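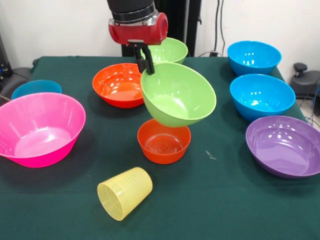
Skallell adds coloured nesting bowls to its Plimell tableware range

CLASOV, 25/10/2021 – Skallell, the household goods supplier, today announced that coloured plastic bowls will join its Plimell range for home kitchens, nurseries and village halls. The bowls are offered in two sizes and in bright shades including orange, pink, purple, lime green and blue. A yellow cup is sold separately.

Bowls of different colours may be nested in one stack, so that a mixed set takes up little shelf space between meals.
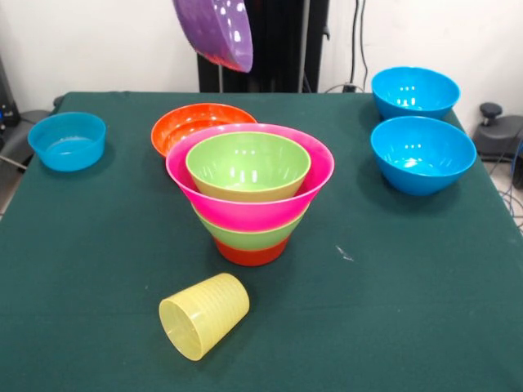
Sizes and storage

The small bowl is intended for snacks and dips, and the large bowl for salads, fruit and shared dishes. Both have a glossy inside and can be washed by hand in warm water. Customers may buy single bowls or a boxed set of nine.

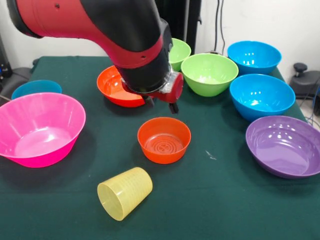 Güneş, which will stock the range in its 13 shops, said that its customers had long asked to replace one lost bowl without buying a whole new set, and that it would keep every colour on the shelf all year.

Orders from shops and caterers are open now. Delivery to homes will begin in February. Colour cards and price lists can be had on request from the Skallell press office in Clasov. 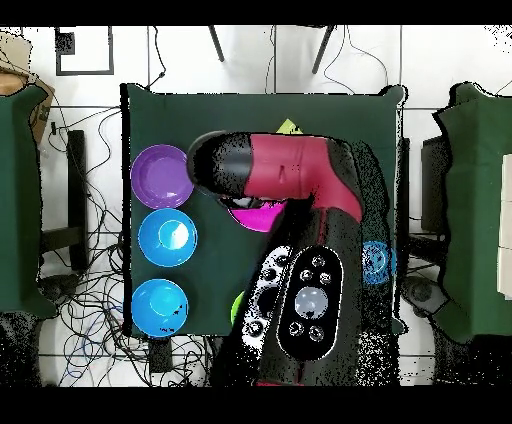
Plimell bowls in purple, blue and pink on a green cloth.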